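Robots in the Glass Room: Your Questions
Willholm Event Hire, Drindthorpe depot
Last updated 23/04/2019

Ever since we put up the first notice about the robot arms, people have been stopping Erdal in the corridor with questions. We love that! Please keep doing it. These are the ones that come up most, with the best answers we have so far.

What are we automating, and what stays the same?

The arms are learning to handle glassware: taking glasses off racks, putting them back, and sorting them by type. That's all for now. Packing, loading, driving, setting up at the venue, talking to customers and dealing with a bride's mother who has changed her mind about the napkins are all still done by people. The arms stay on their platform, and they have plenty to learn there.

Who is running the project?

Erdal Gezer, who many of you know from his years on the wash line. He asked for the job and we were thrilled to give it to him. He works with two technicians from Yaman, the company that set up the cells and looks after the software.

Why start with glasses?

Glasses are the part of this work that wears people out. A big wedding can send 1000 of them back to us in one night, and every one has to be picked up, looked at, turned over and put somewhere. It's small, repeated wrist work, and the people who do it have told us for years that their hands ache by the end of the shift. Stemware is also a great challenge for a robot, with a thin foot, a narrow stem and a bowl that likes to swing. If an arm can learn to be gentle with that, we think it can learn the rest of the shelf.

How does an arm learn to do it?

A person shows it. You guide the arms through the job again and again, and the system learns from the recordings. You don't need to write any code, and the folks who turn out to be best at it are the ones who have handled glasses for a living. Erdal says you can tell after a few minutes who has worked the wash line, because they go for the foot of the glass every time. 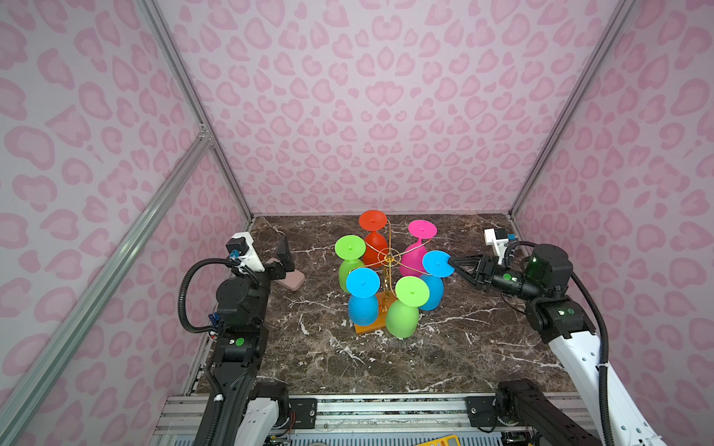 Practice sessions are short on purpose. We ask for no more than three in a shift, with a proper break after each, and you can stop whenever you like. It takes real concentration, a bit like parallel parking with both hands, and people get a lot better at it once they stop trying to hurry.

Will I lose my job?

No. The wash and rack team is the same size as it was when we began, and we have agreed in writing with everyone on it that no position will be cut because of this project. What will change is the mix of tasks. We expect less time spent racking and more time on inspection, repairs and training the arms. If your own tasks are going to change, your supervisor will sit down with you first.

Does training the arms pay more?

Yes! Trainers move up a grade once they have finished the course. The course takes around 2 weeks and is done during paid hours.

I'm not good with computers. Can I still apply?

Please do. One of our strongest trainers had never used anything fancier than the label printer. The Sosis screen, where you start and save each recording, has a handful of big buttons, and somebody will sit beside you until you're comfortable.

Is it safe to stand nearby?

Stay behind the floor line while the arms are powered, and keep hands, sleeves and lanyards out of the cell. If something looks wrong, press the stop button. You will never be in trouble for pressing it, even if everything turns out to be fine.

Are the recordings used to check up on me?

No. They're used to teach the arms. Supervisors can't open them, and they don't count toward anyone's review.

Can the arms work faster than we can?

Not even close, so far. An experienced racker beats them easily. What excites us is that they improve from one month to the next, and that they can keep going on the dull stretches while you do something more interesting.

Can I come and see them?

Of course. Ask Erdal for a time, wear closed shoes, and bring your questions. If yours isn't answered on this page, drop it in the box by the glass room door and we'll add it to the next update.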